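How to test whether a robot can make a bed

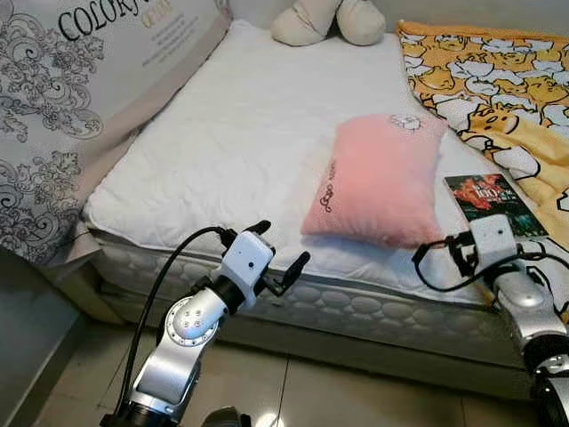

Bed making is a good test for a home robot and a hard one. It takes in stiff things, soft things and one very large floppy thing, and most of us already know what a finished bed should look like. These instructions set out a test you can run with any two-armed machine that has simple two-finger grippers. We have used it on the Pundex and on the older Katene, and the scores at the end come from those runs.

What you need

A single mattress on a base, with space to get at one long side. A fitted cover, already on. One small pillow, one soft toy, one paperback book and one blanket. A tape measure, a timer and a notebook. Someone should stand within reach of the stop button the whole time.

Don't buy anything special. Things from an ordinary bedroom are better than foam blocks, and a thin blanket is a fairer test than a stiff one.

Step 1: Set the bed

Put the pillow and book on the mattress, away from the places where they belong. Put the toy at the head end. Let the blanket hang over the far side. Take a photo from directly above and keep it, as you will need to lay things out the same way for each run.

Step 2: Clear the bed

Ask the robot to move the book and the pillow to a chair or table. The pillow is the easy part. Grippers that open wide enough can take it by a corner or by the middle, and it doesn't matter much which.

The book is harder. A paperback lying flat gives the fingers very little to hold. Some machines slide it to the edge of the mattress and pinch it there, which is what most people would do with one hand. Others press down and try to scoop, and the mattress sinks under them. Count a bent cover as a fault but let the run go on.

Step 3: Spread the blanket

Most runs end at this step. The robot has to find an edge, take hold of it in two places and pull it across without dragging the whole thing off the bed. Printed blankets seem to cause extra trouble. On the Katene, the software often took a line in the pattern for the edge of the cloth and closed on nothing.

Allow 7 minutes. If the blanket is on the floor, stop the timer and write down when it fell.

Step 4: Straighten

Measure the overhang at both ends of the long side. We pass a bed if the two differ by less than a hand's width. Ignore wrinkles. A person in a hurry leaves wrinkles too.

Step 5: Put things back

Pillow at the head, toy beside it, book on the bedside table. Check that the toy is the right way up. The robot may well count the job as done with it face down, so decide beforehand whether you mind. We take off a point.

Scoring

Write down each step as done, done with help, or not done. Help means any touch from a person, even a small push. Don't average the steps, or a machine that is very good with pillows will look as if it can make beds.

What we found

We ran 527 attempts at the Alwood flat, on both machines. In 181 of them the robot finished all the steps with no help. Almost all the rest failed on the blanket. The Pundex did better than the Katene on the book, and there was little between them on anything else.

So can a machine make your bed yet? Sometimes, slowly, if the bed is set up the way it expects. Tidying a few things off a mattress is close to being useful. Sheets and blankets are still a long way off – and we haven't tried a duvet cover.

We plan to repeat the test at Kiltach in February with 2 blankets of different weights. If you run it yourself, keep your notes on the failed runs as well as the good ones.

Last updated January 9, 2021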